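Sorting out my cards this month, so a thread on that. I had 4 wallets and a drawer full of plastic, and I couldn't find the one card I needed at the pharmacy.

First step was to empty everything onto the counter. Bank cards, store cards, a gym card for a gym in Usstead that closed, library card, two dentist appointment slips.

Anything expired got cut up. Through the chip, through the stripe, pieces into two different trash bags. Kitchen scissors are fine for this. My good ones now have a small nick in the blade, so use the bad ones.

Then store cards. If the store has my phone number, I don't need the card. That took care of almost half of the pile.

What was left went into the red card holder. It's the kind with clear sleeves bound in like pages. I got it at Hevholm for less than I'd pay for lunch.

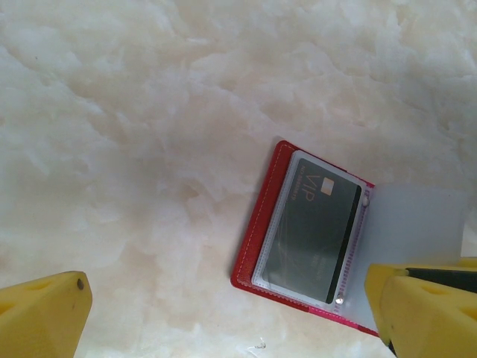
Farkero, September

VIP card is in its sleeve. Dark gray, gold letters, gold chip. It sits sideways, and I can read it fine by turning the holder.

It's from Lã, the hair place on the corner. You get 6 visits and then a trim at no charge. Cúc Đồng runs it and she still asks to see the card even though she has cut my hair for years.

The sleeves catch the light, so small print is hard to read through them. If you need the number off a card, slide it out. I copied the numbers I use most onto a sheet of paper and put that in the file box with the insurance papers.

One card per sleeve. I used to double them up back to back and the sleeves stretched, and then single cards fell out of them. In my old holder 3 sleeves were ruined that way.

Order I settled on: bank card first, then insurance, library, transit, and the loyalty cards at the back. Gift cards don't go in the holder at all. They go in an envelope by the door or I forget to spend them.

Morena Marras asked if the red cover leaves color on light fabric. I've carried it in a canvas bag and haven't seen any. I wouldn't put it in the pocket of white pants.

She also asked how I clean the sleeves. Soft cloth, a little dish soap, then leave the holder open until they dry. Take the cards out first.

Three of the old wallets are in the donation bag. I kept the brown one for travel, with a spare transit card and some cash in it.

Next is the drawer with the receipts. I'll add to this thread when I get to it, probably after the school forms are done.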